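The Gripper Line

The budget form had 12 lines, and Araba Eshun had filled in 11 of them before lunch. The one left was line seven, End Effectors and Spares. She had typed a figure there twice and deleted it twice.

The Wudance quote was open on the left side of her screen and the Firnum quote on the right. Wudance wanted more per unit and included a service visit in July. Firnum wanted less and included a PDF. Both vendors listed the fingers as consumables, with a rated life given in cycles and no definition of a cycle.

"Define it yourself," said Uldis Lukoševičius, who had the desk across from hers and had run purchasing before she did. "Pick up, put down, let go. One cycle."

"And if it picks up and has to try again?"

"Then Firnum says two and Wudance says one. Ask me how I know."

She did not ask. The folder from his year was still on the shared drive, 64 emails under the subject line Re: Re: Fingers.

She took her laptop downstairs at two. Siiri Krūmiņa ran the floor and was at her terminal with her shoes off, reading a torque log. The task that week was dishes. Sketine, the customer, had canteens to clear and had sent over a requirements sheet that used the word "tableware" without saying what it covered.

"I need a number for fingers," Araba said.

"Per month or per arm?"

"Per arm, per year. With a reason I can write in the box."

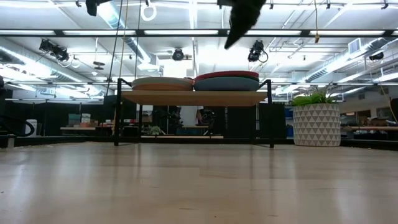 Siiri scrolled back through the log. Plates wore the pads faster than boxes did, she said. The rim was narrow, so the load sat on a strip near the tip, and the tip went first. The rest of the pad came off looking new. She had asked Wudance for replaceable tips and they had offered her a discount on whole fingers.

"Does Firnum do tips?"

"Firnum does tips. Firnum's mounting plate doesn't fit our wrist."

"So there's an adapter."

"There's an adapter. It's on page nine. It adds weight, so the payload drops, and then Tõnu has to redo the motion limits."

Araba added a row to her spreadsheet and named it Tõnu. Under it she put 80 hours, which was what he had charged the last time anyone touched the limits. The Firnum total moved up past the Wudance total and stopped a little above it. She checked the formula. It was right.

"What if we buy the adapter once and keep it for three years?" she asked.

"Then you're ahead in the second year. If we still have this arm in the second year."

"Do we?"

Siiri put her shoes back on. "That's the Hunt question," she said.

The Hunt question was on line 12. Hunt leased complete cells, arm and gripper and controller together, for a flat fee with all wear parts covered. Araba had entered it as an option and marked it deferred. If it was approved, line seven went to zero. If it was approved late, line seven would already be spent.

She went back up and wrote to Austra Lapiņa in finance, asking when the lease would be decided. The reply came at 3:40. It said that the lease could not be reviewed until the equipment lines were complete, including line seven.

Araba forwarded it to Uldis without comment. She heard him open it.

"Put 120," he said.

"120 what?"

"Tips. Loose, no adapter. They keep. If the lease goes through, you return them unopened and Firnum takes a restocking fee. If it doesn't, you've got stock and you order the adapter in the next cycle."

"Their cycle or ours?"

He thought about it. "Put a note," he said.

She entered the quantity, put the restocking fee in the comments box, and saved the form. The status at the top changed from Incomplete to Pending Definition. She clicked on it. A window opened and asked her to specify the unit.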